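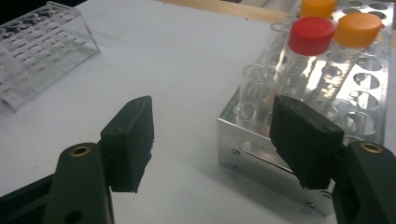
Rilville Women's Handball Club

Rilville Women's Handball Club, usually called Rilville or "the Herons", is an amateur handball club that plays in the Hellwig League, the second regional division for women. The home matches are played in the Boselo Hall, which has 551 seats. The colors of the club are dark green and white.

History

The club grew out of an evening course in handball at the Rilville sports center. The participants were mostly women who had played at school and had stopped when they started to work. In the first winter they had no opponent in the town, so they played against the boys' junior team and lost every match. They entered the lowest division in the next season with nine registered players, which was the minimum that the league allowed at that time.

The early years were not easy. The team finished last two times, and one season was interrupted when the floor of the old school gym was declared unsafe. During that season the home matches were moved to the neighboring town of Imilell, and the players shared cars to get there. Older supporters still call this period "the Imilell winter". The rivalry between the two clubs dates from the same time, although it has always been a friendly one.

Promotion came under the coach Ye-seo Ra, a former left wing who had first joined the club as a player. She changed the defense from a flat line to a more open formation, with one player standing far in front of the others, and she asked for a much faster return after lost balls. Rilville won the division with two matches left to play. Ra stayed as head coach after the promotion and also took over the training of the goalkeepers.

On 02/04/2022 the club played its first match in the Hellwig League in front of a full hall. Rilville was behind by six goals at half-time and reached a draw with a penalty throw in the last minute. The recording of this match is still shown to new members at the beginning of each season.

Hall

The Boselo Hall was built for basketball and volleyball, and the handball court fits in it only when the lower row of benches on the north side is pushed back. Because of this the substitutes sit closer to the side line than in most halls — visiting teams have complained about it more than once. The use of resin on the ball is not permitted in the building. Rilville trains all year without resin, and this is often mentioned as an advantage in home matches, since many opponents are not used to it.

Style of play

Rilville is known for quick attacks and for a large number of goals from the wings. The team usually has few tall back players and takes fewer long shots than other teams in the league. The weak point has been the defense against the line player, and several matches against Imilell were lost in this way.

Youth teams

The club has teams for girls under 12, under 14 and under 16. Each March it holds an open tournament for schools, where matches last only ten minutes and every player must spend some time in goal. Four players of the present first team came to the club through this tournament.

Records

The club counts only league matches in its records. The 1000th goal in the Hellwig League was scored in an away match at Imilell, from a fast break, and the ball is kept in the entrance of the Boselo Hall. The biggest home win is 38–17.

See also

Hellwig League
Imilell Handball
Boselo Hall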